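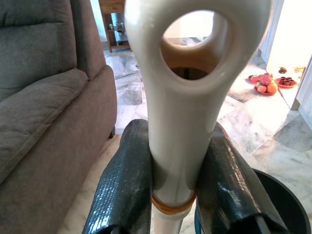 Loop handle, white, w/ the amber ring at the neck. Sofa behind.

September, notebook, floor tools cont'd

Lounge mockup again, marble tile. Nice to look at, terrible for grit, pale bits vanish in the veining. Wing-yan Hung wants handle notes before the Drudemow order goes in so here goes.

Oval loop is OK to hang up. Neck is narrow, glossy. Would like something grippier there, ask Leung for samples. Cost cap still 300 for the lot.

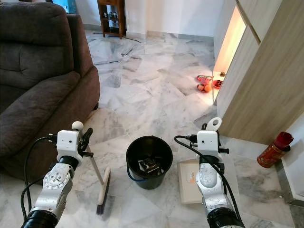 Broom, bucket, beige dustpan by the brown recliner.

Bucket: black, blue wire handle, fine for crumpled stuff. Keep it close to the pan, long carry = spills. Broom stands up on its own bristles if you hold it near the knob. Dustpan must lie FLAT, any lip gap and the crumbs go under.

Cardboard scraps are the pain. They slide flat along teh tile and stop at the lip. 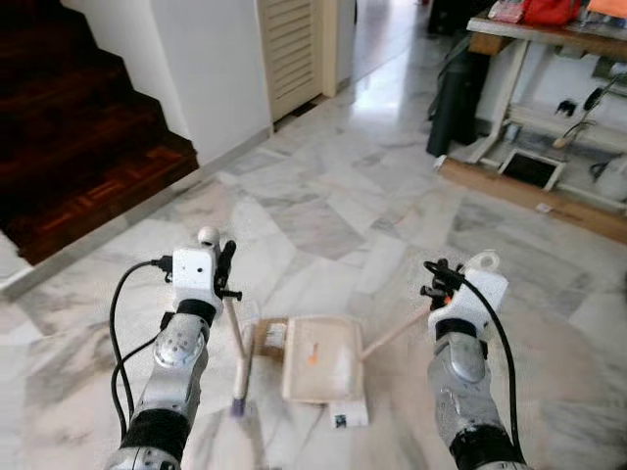 Short strokes toward the pan, then tip the lip down a hair. Try that for 10 passes next time and write down the misses, 6 is my guess. Also sweep under the recliner, havent yet.

Recent entries
Alormont mop heads, first look
Clelix bin liners
Hooks for the broom closet
Grit on marble vs vinyl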